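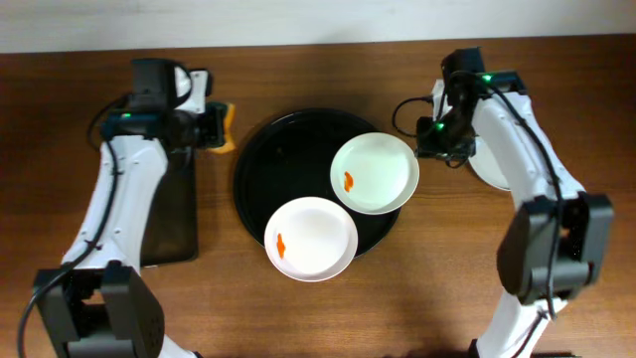
Tomato sauce on white plates: notes on technique

Apr 22, 2018

I eat pasta with tomato sauce more often than I should, and I have been washing the same white plates since we moved to Prudport. In February I got tired of finding a faint orange ring on plates that were supposed to be clean, and started paying attention to what I was doing. These are my notes.

The stain has two parts. One is the sauce itself, meaning water, sugar, acid and bits of tomato. That part comes off under a running tap if it is fresh. The other part is the pigment, which dissolves in oil and hardly at all in water. Once the plate dries, the oil holds the pigment in a thin film, and plain water runs straight over it. Dish soap works because it lifts the oil, and the color goes with it.

So the first step should be dry, or close to it. I wipe the sauce off with a barely damp sponge before the plate goes anywhere near the sink. A small smear needs one pass, from the outside of the smear toward its middle. Wiping outward spreads the oil over more glaze and gives you a larger, paler stain to remove. Then rinse the sponge, add soap and go over the same area again. Rinse in warm water. Very hot water on an unwiped plate does no harm to the glaze, but it bakes nothing off either, and I wasted a good part of the winter believing that it did.

Sponges. The ordinary yellow cellulose kind is fine. It holds water well and it is soft enough for glazed surfaces. I don't use the green scouring layer on white plates, as it leaves fine scratches and the pigment settles in them. A sponge that has been used on tomato will stay orange for a while. I keep a separate one for this and cut a corner off it so that it doesn't end up on the glasses. It gets replaced after 12 days, or earlier if it smells.

Trays are a different problem. We serve on a round black one with a glossy finish, and sauce on it is nearly invisible until the light hits at an angle. Plates that hang over the rim make this worse – anything that drips from the edge lands on the table, and a wood tabletop is less forgiving than glaze. I now check the wood next to the tray before I clear anything. For the tray itself I use the soapy side of the same sponge, then a dry cotton cloth right away. Air drying leaves water marks, and on black gloss every one of them shows.

Hye-jin Ma, who has the flat below ours and cooks far better than I do, uses baking soda paste on old stains. I tried it on two plates that had been put away dirty. Leave it on for 23 minutes, then rub lightly with a wet sponge. One plate came out white. The other kept a pale mark near the rim, probably where the glaze is worn. A second round made no difference and I have stopped trying.

Plastic containers I have given up on. The pigment moves into the plastic and stays there. Sunlight on the windowsill fades it over several days – slow, but it requires no effort.

Next I want to compare dish soaps, as the cheap one I buy now needs twice the amount on anything with olive oil in it. Turmeric will get its own post.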